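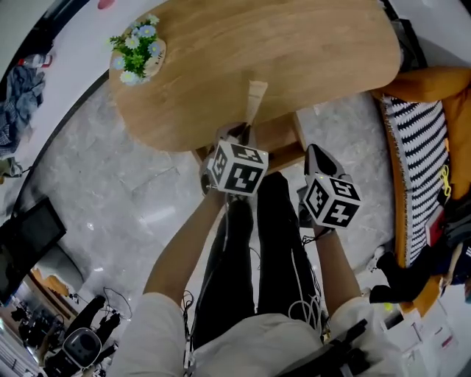

Hi and welcome back to the gallery! This month it's all about the sitting corner at Praltow, the little upstairs lounge I've been putting together since February. I moved over from the Rirnbridge building with two carloads of stuff and a lot of opinions about tables, and I've finally got the place to where I can drink a coffee in it without wanting to shove something across the room.

The table came first. I wanted light wood and I wanted curves, and I hunted for weeks before I found this kidney-ish shape secondhand. It was listed at 300 and I paid it without haggling, which is not like me at all. The grain is the best part - a warm honey color that sweeps across the top in one long curve. I oil it on Saturday mornings with the windows open and then keep everybody away from it until lunch.

The flowers live at the left end and they're staying there. Pale blue and white, daisy-like, lots of green, on a round beige base. I tried a tall vase first (too fussy!) and then a bowl of lemons, and both of them got in the way the second anyone put down a plate. A small pot is just right for a table this shape.

Now the sofa. Orange frame! My sister-in-law thought I'd lost my mind, but next to the honey wood it looks so cheerful, and the armrest has a nice curve of its own. The black-and-white striped cushion on the seat has zigzags and a fringed edge, and I will admit I comb the fringe with my fingers when I'm on the phone.

The floor was already in when I got the keys. Gray marble tile, polished, with soft white veining. I had a rug from Morsy all picked out to cover it, and then I saw how the overhead lights bounce around on the stone and sent the rug back. Socks are slippery on it, so bring slippers if you visit.

Still on my list: a floor lamp, a second seat for across the table, and somewhere to hang coats. I've got my eye on a lamp at Anard but I'm waiting for the sale. More pictures once it's home!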